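The slow return of the lime kiln

Konrad Ostrowski keeps his slaking pit covered with two old doors and a sheet of corrugated iron. The putty underneath has been there for five years. Under the current specification at Ledthorpe it could have been used after a few months, but Ostrowski prefers it old, when it has the stiffness of cream cheese and will hold to a hawk turned on its side.

Lime mortar was the standard binder for brick and stone in Britain until Portland cement displaced it over the course of the nineteenth and early twentieth centuries. The reasons were practical. Cement sets quickly, sets under water and can be stored dry in a sack. Non-hydraulic lime hardens by taking up carbon dioxide from the air, a reaction that works inwards from the face of the joint and is slow at any depth. A thick wall may take years to carbonate fully.

The trouble appears when the two are mixed in the same building. A soft brick laid in lime loses its moisture through the joints. Repoint that wall in hard cement and the moisture leaves through the brick face, taking salts with it. In frost the face spalls. At Ledthorpe, where the oldest range dates from 1570, an entire south elevation was repointed in cement during the last century and had lost up to a finger's depth of brick in places when the present repairs began in April.

Imogen Tunstall drew up the repair schedule. Her first instruction was to leave the cement alone wherever removing it would do more harm than keeping it. "A joint that comes out with a chisel and light blows comes out," she says. "If you are breaking arrises to get at it, stop." The remainder was cut out by hand, raked to a depth of at least twice the joint width and flushed with clean water from the top down.

The mortar itself is a plain one. Most of it is lime putty and sharp, well-graded sand, with crushed brick added as a pozzolan on the exposed parapets. Grading matters more than colour, although clients tend to ask about colour first. A sand with particles of one size leaves voids that the binder has to fill, and a binder-rich mortar shrinks and cracks as it dries.
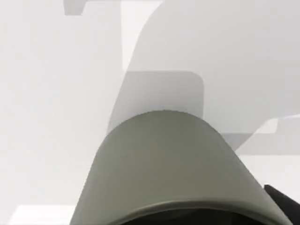
A domed form in olive-grey, with a paler rim curving across its lower part. Computer rendering.

Burning the stone is the harder part to revive. Calcium carbonate gives up its carbon dioxide at a little over 900 degrees Celsius, and the charge has to be held there long enough for the heat to reach the centre of each lump. Underburnt stone leaves an inert core. Overburnt lime slakes late, sometimes after it has been applied, and pushes small craters out of finished plaster. The old burners judged temperature by the colour of the fire.

Nazmiye Tokgöz runs a small wood-fired kiln outside Lundby, with thermocouples at three heights and a logbook that also records wind direction. Her draw kiln was rebuilt from the footings of an earlier one, and the first charges were poor. The cause was stone size: she had been loading mixed rubble, and the fines were choking the draught. She now screens everything and sends the small material for agricultural use.

Fuel is a fair objection. Lime needs a lower burning temperature than cement clinker, and it takes back part of its carbon dioxide as it hardens, but a small kiln loses a good deal of heat through its walls. Theerawat Kaewmanee, a materials engineer who has advised Tokgöz on insulation, is cautious about any claim that hand-burnt lime is the greener choice per tonne. He would sooner compare whole walls over their working life, with repairs counted in, and says the data for doing so are thin.

Supply is the other difficulty. Ostrowski buys in quicklime when his own stock is low and slakes it on site, adding the lime to the water and never the other way about. Goggles are compulsory, and an eyewash bottle hangs on the gatepost. He sieves the putty before it goes into the pit and keeps a skin of water over it to shut out the air.

Weather governs the rest. New work is kept damp under hessian for at least a week, longer in a drying wind, and no pointing is done at Ledthorpe once frost is likely before the mortar has cured. The scaffold on the south side therefore comes down in autumn, finished or not. At the last inspection 9 bays were complete and the chimney stack had still to be raked out.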